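Setting Up Your Jumach Dining Set at Home

Part 2: Your First Place Setting

By now your plate, bowl and placemat are out of their wrapping, and we hope you're as fond of the orange as we are! There is no hurry with this part – take your time, and feel free to move things about until they suit your own counter or table.

1. Push jars, bottles and boxes to the back so that you have a good clear space in front.

2. Unroll the woven placemat. If your surface is on the shallow side, let the front edge hang over a little.

Note: A mat that has been rolled up tightly may want to curl. Leave it under a heavy book overnight and it will usually settle down.

3. Put the plate on the mat and keep the bowl close by, then bring over your fork and spoon. You may lay them across the plate for now. 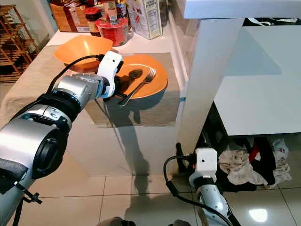
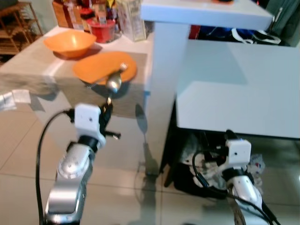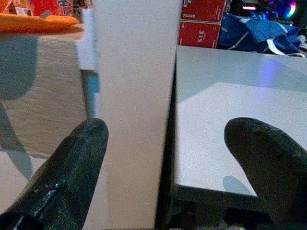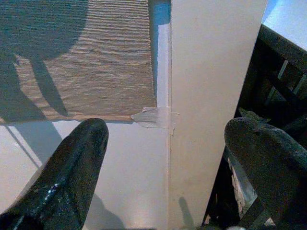
4. Sit down and try the setting for comfort. The bowl should be within easy reach, and your elbows should have room to move.

Caution: Do not set heavy dishes on the part of the mat that hangs over the edge. A passing sleeve can pull everything down with it.

5. When the meal is over, shake the mat out and wipe it with a damp cloth – please don't soak it.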